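Print | E-mail

November 16, 2024
By Edgardo Bañez

Živko Matić wants me to know that Ginodex is "already essential". I ask to whom. He names 82 paying firms, then concedes that most are on a discounted pilot.

The founder has raised money twice on the promise that his software will take over office drudgery. "People hate admin," he says. "We remove it." His own staff still file expenses by spreadsheet - he calls this "a transition".
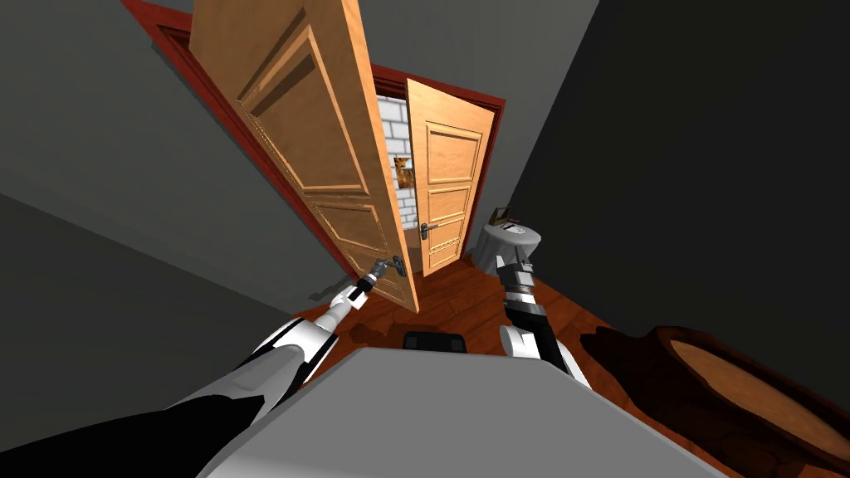
A simulated robot arm grips a door handle.

I press him on jobs. "Every wave of technology creates more work than it destroys," he says, a line I have heard from every founder I have met this year. Has he any figures? "Not ones I'd publish."

Rival Brultodeck cut its prices in November. Matić says he hasn't noticed.

Print | E-mail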